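Desico Hand-Held Gripper Comparison: Interim Progress Report
Prepared for the Rovidholm program office. Reporting period ending October. 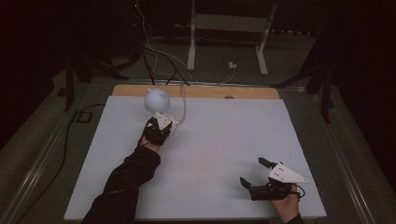 1. Purpose of the work

The project compares two finger designs for the hand-held grippers used at the Clotley site to record two-handed manipulation. The grippers are worn by an operator, and the recorded motion is later replayed on the bench arms. Finger geometry on the hand-held unit has to match the geometry on the arm, so a change in one means a change in the other. The program office asked for a recommendation before the second set of arm fingers is ordered.

The two designs are referred to below as the flat finger and the Yan finger. The flat finger is the original part. The Yan finger has a shallow inward curve and a softer contact pad. Mounting holes and stroke are the same for both.

2. Work completed

All demonstrations for the first test block have been recorded. The block contains 541 demonstrations, of which 300 used the flat finger. The rest used the Yan finger. The original plan called for equal numbers, but the second pair of Yan pads arrived late and recording with the flat finger continued in the meantime. The shortfall will be made up in the next period.

Tasks in the block were limited to single-object pick and place, handover from one gripper to the other, and holding an object with one gripper while the other approaches. Objects were small and light, with a mix of flat-sided and rounded shapes. Rounded objects were given more time because they had produced most of the failures in the earlier pilot.

Work was done over a white board laid on the tabletop. The board gives a uniform background for the head camera and reduced the number of segmentation errors compared with bare wood. Glare is a minor problem when the overhead lights are on. Most sessions were recorded with the room lights lowered.

3. Tracking

Each gripper carries a white triangular plate with dark dot markers. Pose is recovered from the dots, and finger opening is read from an encoder in the gripper body. When both plates face the camera, tracking is stable and needs no manual correction.

Tracking is lost when the operator rolls the wrist far enough to turn the plate away, and also when one forearm passes over the other gripper during a handover. Gaps shorter than the filter window are filled by interpolation. Demonstrations with longer gaps are rejected. In total, 22 demonstrations were rejected for this reason, nearly all of them handovers. They are included in the 541 recorded but are left out of the grasp comparison.

A revised plate with a steeper mounting angle has been drawn. It has not been made yet. Any change to the plate requires the offset between plate and fingertip to be measured again on both hands, and we would prefer to do that once, after the finger design is settled.

4. Grasp results so far

On flat-sided objects the two designs gave similar results. Operators closed the grippers at similar speeds, and few objects slipped with either finger.

On rounded objects the Yan finger held better. With the flat finger, smooth round bodies tended to rotate as the fingers closed, and operators compensated by approaching lower and closing more slowly. That habit is visible in the recorded opening data and would carry over to any controller trained on it. With the Yan finger the approach height was more consistent between operators.

The softer pad has two drawbacks. It marks easily, and it releases small objects with a slight delay. The delay matters in handovers, where the receiving gripper can pull the object before the giving gripper has let go. A firmer pad material is being tested and should be ready for the next block.

Replay on the arms has been done only for the flat finger. No conclusion about arm performance with the Yan finger can be drawn until matching arm fingers are fitted.

5. Operator load and cabling

Sessions are limited to 60 minutes. Operators reported forearm fatigue toward the end of longer sessions in the pilot, and closing force became less regular. The hand strap was moved toward the knuckles at the start of this period, which improved comfort but made the unit slower to put on.

Cable drag remains the most frequent complaint. A cable that lies across the work area can catch on an object or pull lightly on the gripper during a reach to the far side of the board. An overhead cable support was tried for two sessions. It removed the drag but limited reach near the front edge, and it was taken down. A side-mounted support will be tried next.

6. Schedule and budget

The schedule has slipped by two weeks because of the late pads. Spending is within the approved amount. The money set aside for a second camera has not been used, and we request permission to move it to the cost of machining one set of arm fingers in the Yan geometry.

7. Next period

Record the remaining Yan finger demonstrations, using the firmer pad for half of them.
Fit Yan fingers to one arm and replay the rounded-object tasks.
Test the side-mounted cable support.
Make and calibrate the revised marker plate once the finger choice is confirmed.

A decision on the budget transfer is needed before the machining order can be placed. The shop has quoted a lead time of three weeks.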